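Notebook, hand-held grippers, Mitilcombe bench
26th March

Carrying on from the last entry. Still not convinced.

The Plarnell pair went back in its case this morning and the Numby pair came out. Same bench, same white board, same jobs as last time, so that I can't be accused of giving one set an easier day. I swapped the controller over to the Mạch box as well, which I know is changing two things at once, but the Plarnell one won't talk to the Numby units and I wasn't going to spend another afternoon on adaptors.

Set-up took 20 minutes from cold. The leaflet says two. Most of it went on the left unit, which would not report its jaw position until I had unplugged it and plugged it in again, twice. No error message, just a flat line on the plot. The right one came up first time. I've put a bit of tape on the left plug so I know if it gets swapped.

Zeroing. Close both jaws, hold, press, open fully, press. Left reads 0 to 900 counts as it should. Right stops at 436 unless you really squeeze, then jumps to the top. Either the spring is stiff or the sensor has a dead patch in the middle. I suspect the sensor. Repeated it with the cables swapped and the fault stayed with the right unit, so it isn't the cable and it isn't the box. That's worth knowing, at least.

Jobs tried, in order:

Foam block, pick up and put down. Fine. Everything does the foam block. I don't know why we still bother with it, except that it makes the summary look better.

Mug by the handle. Fine with the left, poor with the right. You can feel the right jaw give and then grab, and the mug swings.

Folded cloth, two hands. Better than the Plarnell pair, I'll admit that. The jaws are shorter and you can get in close to the table without your knuckles touching first. I did it more than 10 times before I got bored and had only two bad ones.

Acrylic stand with the little tower print in it. Lift from both sides, turn, set down upright. Everyone says this is where the Numby jaws earn their price. I'm not seeing it. Clear plastic is slippery whatever you hold it with, and with one jaw closing in steps and the other closing smoothly, the stand wants to twist towards the smooth side. You end up correcting with your wrists, and then the recording is mostly a recording of my wrists. The Plarnell pair were heavier and clumsier, but both sides did the same thing at the same time. If I had to choose today, I'd take clumsy and matched.

Tracking. Lost once, during the turn, when I let the right unit roll too far over. Came back by itself after a moment, but the path has a kink in it where it came back and I've thrown that run out. The sales sheet claims it holds at any angle. I would like to see the angle they tried.

Cables. Same complaint as in December. They pull on the back of the unit whenever you reach forward, not much, but enough that you start holding the grip tighter to make up for it. My thumbs ache. A loop over the shoulder might help - tried it for one run and it got in the way of everything else, so perhaps not.

Things I haven't shown, in case anybody quotes this at me later: that the Numby pair is worse in general, or that the Mạch box is any good. One faulty sensor could be spoiling a decent gripper. It could also be what they all do after a few weeks. We have one pair, so I can't tell, and I don't think we should order more until I can.

To do
- ask for a replacement right unit, send them the plot
- redo the acrylic stand with both pairs once it arrives, same person holding
- softer pads on the jaws? we have some offcuts of rubber somewhere
- drop the foam block
- find out whether the Mạch box logs both sides on one clock. The two files don't quite line up and I'd assumed that was me

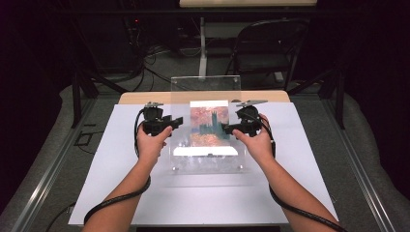 Numby pair either side of the acrylic stand.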